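Sorting and Placement of Drinkware on a Shared Serving Tray
Student project report, Household and Interior Studies
Submitted by Rostam Yazdani
Saturday, June 29, 2019

1. Purpose of the project

The purpose of this project was to find a workable arrangement for the cups and mugs kept in the student kitchen of Owino Hall. The kitchen serves four corridors. Its drinkware has been collected over several years and includes pieces of different heights, rim widths and handle shapes. Residents had reported that clean cups were difficult to reach in the morning and that mugs were often returned to whatever surface was free.

The project was limited to cups, mugs and the tray on which they are set out. Plates, cutlery and storage jars were the subject of a separate report and are mentioned only where they affect the space available.

2. Background

Two arrangements had been tried before this project began. Under the first, known in the kitchen as the Himer plan, all drinkware was kept in a wall cupboard and taken down as needed. Tall cups were placed behind short ones, and residents complained that they had to empty half a shelf to reach them. Under the second, the Plekura plan, everything stood on the counter. Access improved, but the counter could no longer be used for preparing food.

The present project considered a third option: a tray at the back of the work surface, used for the pieces in daily use, with the remainder stored elsewhere.

3. Method

A short questionnaire was distributed to residents, and 65 replies were received. Respondents were asked which kinds of cup they used most often, where they looked for one first, and where they left it after washing. The tray arrangement was then tried over a period of 22 days in June. Notes were made each evening on which pieces stood on the tray and which had been left on the surface beside it.

Pieces were grouped by shape and not by owner. Straight-sided cups without handles formed one group and handled mugs the other. Color was recorded because residents tended to identify pieces by it ("the black one," "the pink one"), and the same names are used in the notes.
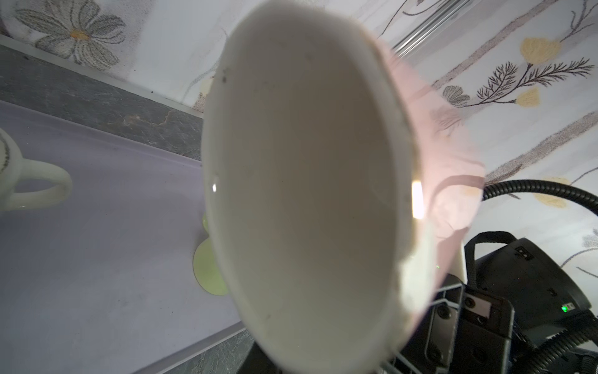
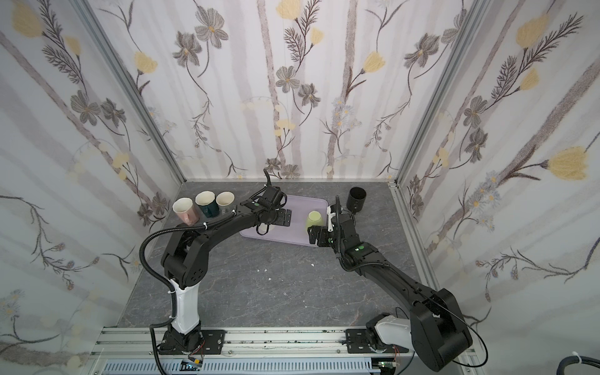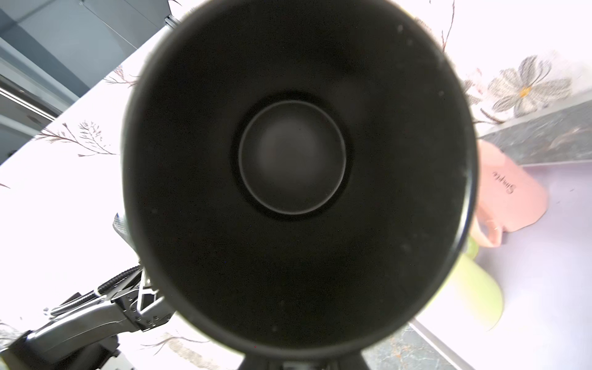

Does a handled mug need more room on a tray than a straight cup of the same width?
The handle adds to the space required, and the amount depends on how the mug is turned. Mugs set with their handles all pointing the same way can stand closer together than mugs set at random, and they are easier to pick up without disturbing the next one.

4. Findings

The tray was accepted quickly. Of the residents who replied to the questionnaire, most had previously looked in the cupboard first; by the end of the trial, the evening notes showed that the tray had become the usual starting point.

Handled mugs caused the greater part of the difficulty. When they were put down on their sides, they took up more of the work surface and were liable to roll against one another. Straight cups gave less trouble, although a tall cup placed at the front of the tray made the pieces behind it hard to reach.

Marks and specks were easier to notice on plain interiors than on patterned ones. This was raised by several residents, who asked that cups be checked under a good light before being set out – a request the author considers reasonable.

5. Recommendations

The tray should remain at the back of the work surface, with tall cups in the rear row and mugs in front. Handles should point to the right. No piece should be left on its side once it is dry. The surface in front of the tray should be wiped each evening, and the tray itself lifted and washed once a week.

A second tray was discussed but is not recommended at present, as it would reduce the preparation area to the level reported under the Plekura plan. The matter may be reviewed when the cupboard shelves are next adjusted.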